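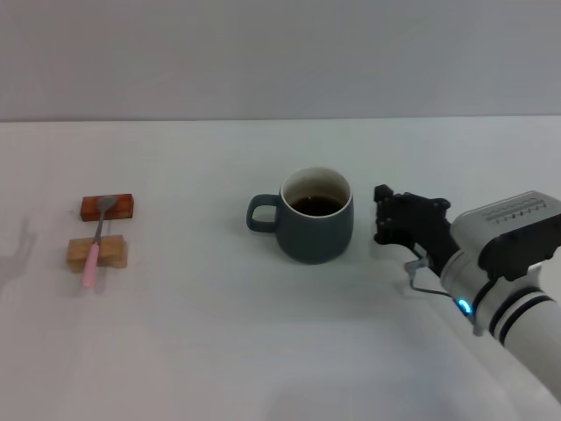 ## 4.3 Laying a place for coffee

This section covers the spoon rest, the mug and the space between them. It applies to the Hukden two-block rest used with any mug in the Grolero range. For tray service, see section 4.5.

**Before you start**

- Wipe the tabletop and let it dry.
- Check both blocks for splinters. Sand if needed and apply one coat of Fuchs wood oil. Leave for 60 minutes before use.

**Steps**

1. Place the darker block on its long side, towards the rear of the setting.
2. Place the lighter block in front of it. Leave a gap of 3 cm.
3. Lay the spoon across the gap with the bowl on the rear block and the handle over the front block. The end of the handle should extend past the front face.
4. Press lightly on the handle and release. If the bowl lifts and does not settle back, slide the spoon 1 cm to the rear and repeat.
5. Stand the mug to the right of the blocks, at least 10 cm away, with its handle pointing left.
6. Fill the mug to a short distance below the rim.

> **Caution:** Do not stand the mug on the blocks. They are not rated as a hot surface or as a stand.

> **Note:** Spoons with a plastic handle may be used. Keep the plastic part clear of hot pans and hobs. A handle that has softened or bent will no longer sit level and should be replaced.

**After use**

1. Remove the spoon before moving either block.
2. Rinse the spoon and mug by hand.
3. Wipe the blocks with a damp cloth. Do not soak them or put them in a dishwasher.
4. Stand the blocks on end to dry, away from direct heat.

Re-oil the wood when the surface looks dull. Coffee marks left for more than 7 days may not come out. Replacement blocks are supplied singly by Grarkanon; state front or rear when ordering.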